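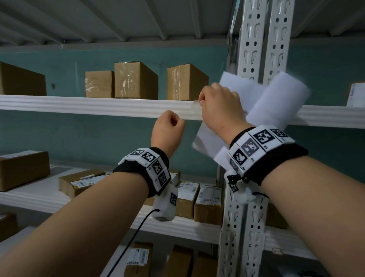 The white shelves in the back store, with a bundle of paper on the move and the taped boxes still on top.

The back store, again

Readers with long memories will recall that we have sorted the back store before. We sorted it when we moved from Clondden, and again when the print side was brought in under one roof, and both times an item very like this one appeared in the newsletter to say how much easier everything would now be to find. So I will hold off on the congratulations.

The facts first. The stationery and the returned paperwork have been moving since the start of November from the packing room at Zalby to the white metal shelving in the back store. The job was given 2 weeks. Irena Kalinowski drew up the plan and it is pinned inside the door, at eye level if you are Irena's height. Paper goes on the shelves you can reach without stretching. Boxes go above. Anything without a label goes on the bench until somebody owns up to it.

I have no quarrel with the first rule. Paper is heavier than people think and it slides. Anyone who has tried to get a bundle of loose sheets onto a shelf with one hand while holding the edge with the other knows the moment when the top ones start to fan out and you have to choose between saving them and saving your dignity. A rubber band would help. We have a drawer full of rubber bands, most of which snap when you look at them, and I have asked whether the new order could be for the wider sort. The answer was that the wider sort is under consideration.

The second rule is where I start to have doubts. "Boxes go above" sounds sensible until you ask which boxes. The brown ones up there now are taped, and a couple of them have had plenty of tape, shiny and crumpled in the way tape goes when the person using it has lost patience. I asked four colleagues what was inside. I got old delivery notes, spare envelopes, the Clondden sample books and "I thought you knew". One of these may be right. Meanwhile the boxes have been lifted, carried and lined up with some care, which is a lot of work to put into something we may want to throw away.

Jerome Lumanlan argues that this is the wrong way to look at it. His view is that you clear the floor first and open things later, when there is room to open them. He has done two of these moves and I have only complained about two, so he may have the better claim. All the same, "later" was the word used last time. There is a box in the corridor cupboard with "sort later" written on it in Remigiusz's handwriting, and Remigiusz has since gone grey.

Then there is the matter of labels. A few of you will have seen the leaflet for the Ikimine system, which was left in the kitchen and then left in the kitchen again after I had moved it. It promises to "let your storage speak for itself". As far as I can make out, you buy coloured cards, slot them into coloured holders and agree what the colours mean. I have nothing against colours. My worry is the agreeing. We had a colour scheme in the packing room, and by the end green meant overseas orders to the morning staff and "leave alone" to the afternoon staff, with the results you would expect.

Aniela Zieliński was more generous about it than I was and tried the sample pack on one bay. She liked the holders, which clip on properly, and did not like the cards, which are too small to write on with anything thicker than a pencil. Her suggestion is to keep the plain white labels we already have, write on them in capitals and put the month on every one. That costs nothing and can be read from the doorway. I would be in favour even if it cost something.

She has also asked me to pass on that a label goes on the front of a box. Not the lid, please, and not the side that ends up facing its neighbour. I would have thought this too obvious to print, but she took me along the packing room shelves and made me read out what I could see, and it was mostly cardboard.

On the shelving itself I am prepared to be pleasant. It is solid, it is a good clean white against that teal wall, and it came through the move without the usual missing bolts. Igor Kalinowski put in a call to Sobczak, who supplied it, to ask about extra boards, and they can do them in the same finish. Whether we should is another question. I have noticed over the years that we fill whatever we are given. More boards would mean more paper kept, and the paper is the thing we were supposed to be dealing with.

Which brings me to what is being kept. Irena's plan has a column for it and I copied part of it down. Envelopes, all sizes, in bundles of 100. Headed paper, current. Headed paper, old address, "for scrap or drafts". Order forms. Order forms, previous. Delivery notes. I would like to put in a word against the old headed paper. I have never written a draft on the back of it and I have never seen anyone else do so either. It came with us from Clondden, it has the Clondden telephone number on it, and if one sheet goes out to a customer by mistake we shall be explaining ourselves for weeks. Igor says it is good paper. It is good paper. It also takes up a shelf.

The previous order forms are harder. There is a view, held mostly by Remigiusz, that we need them to make sense of the older files, where the boxes on the form were in a different order. One clean copy in a plastic wallet would surely do the same job. He has said he will think about it. I have put this in print so that he knows I was listening.

As for the bench, where the unlabelled things go: it was a good idea for the first few days. By the time of writing it had picked up 34 separate items, and I know the figure only for the reason that Irena has started a list. Among them are a hole punch that makes one hole, a tin of drawing pins, several ring binders with nothing in them, a ring binder with far too much in it, and a desk fan. If any of it is yours, collect it. The plan says unclaimed things will be "reviewed". I asked what reviewed meant and was told it meant the skip, which is refreshingly clear, though I notice the skip has not been booked.

Some practical points, which Irena has asked me to set down as she gave them.

Please don't put anything on the floor between the uprights and the door, even for a minute.

Bundles go in flat with the edges squared. If a bundle won't stay square, split it.

The top level is for boxes that have been opened, checked and closed again. (I draw the attention of everyone to this one. See my remarks on tape.)

Use the step. It lives behind the door. Whoever has taken it to the print side should bring it back.

The light in there is poor. A new fitting has been asked for. Until it comes, read the label twice before you carry anything off, and if you are fetching envelopes, check the size before you are back at your desk and cross about it.

Will it last? I said I would hold off and I mean to. The last arrangement was neat for a month and tolerable until spring, and after that people began leaving things at the front of the shelf "just for now", and the front of the shelf became the shelf. I can't see that a plan on a door prevents that. What might help is if one person had the job of looking in there every so often and was given the time to do it, out of their working day and with it written down somewhere. Irena has offered. I hope somebody takes her up on it before she thinks better of it — she has already been asked if she could fit it in over lunch, and I didn't care for her expression.

I did go in myself one afternoon, mainly to find fault, and found the envelopes in under a minute. They were where the plan said they would be. I took a bundle, signed the sheet, and came out again. I then had to go back for the larger size, having not read the label twice.

The boxes on the top level are due to be opened next. Jerome and Aniela are doing it and would be glad of a third person with a sharp knife and no sentimental attachment to Clondden. Names to Irena, please, and if you know for certain what is in any of them, tell her that as well. "I thought you knew" will not be accepted.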